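Back at the desk by two. Idun wants 3000 simulated pickups in the Mathur set before we train again, and we are still short, so I spent the afternoon on the houseplant. Horațiu changed the start positions last night. The plant can now begin on its side as well as upright, and the arm has to come at it from wherever it happens to be parked.

I drove it by hand for the first hour. The stem is the hard part — it's so thin that I kept aiming for the leaves by mistake. After that I stuck to the pot.

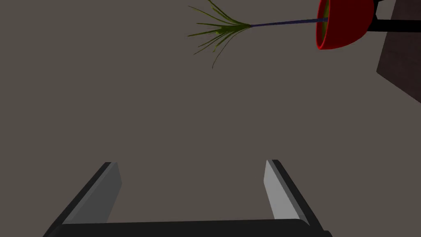 View from above, gripper open, plant on its side with the red pot to the right.

Kept 19 runs and threw out 2 where I let go of the controls too early. Idun says to keep bad runs in a separate folder, so I moved them there instead of deleting them. Horațiu thinks more than half of the new starts are too easy and will spread them out tomorrow.

Wrote up the folder names for Idun and sent them. Left at six. Need to ask about a better chair.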